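4.2 Rendering the wrist view for planner tests

The planner in Hemen never sees a real table until late in the day. Nearly all of its early testing happens in simulation, and we were keen to make that simulation awkward in the ways that matter. Plain grey worlds are easy to build and easy to solve. Ours have grain in the wood, cables that hang in front of things, and hard shadows that fall across the very objects the arm has to find.

Each test starts from a saved layout. The perception module, Brondent, reads the wrist view and passes a list of objects and poses to the planner, which then picks an approach path. We ran 513 layouts through the whole chain and kept 100 more aside, untouched, for the final comparison in Section 5. Of the first group, 206 had at least one shadow edge crossing the target or its tray, and these turned out to be the most useful by far - they showed us exactly where Brondent was taking a dark patch for a solid thing.

Shadow outlines deserve a word of their own. At the resolution we use they come out jagged, and an early version of the edge detector loved them! Checking each candidate edge against the depth map removed most of the false boxes and added only 11 milliseconds per cycle. Figure 3 gives a good idea of what the module has to cope with.

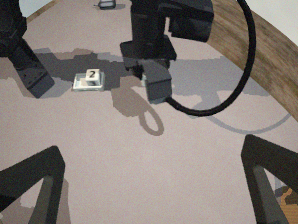
Figure 3. Simulated wrist view with a numbered cube in a shallow tray, seen beyond the gripper fingers.

The digit on the cube is read separately from its pose, so a poor reading does not hold up the motion plan. We found this split a real pleasure to work with, and Section 4.3 describes how the two results are joined again before the grasp.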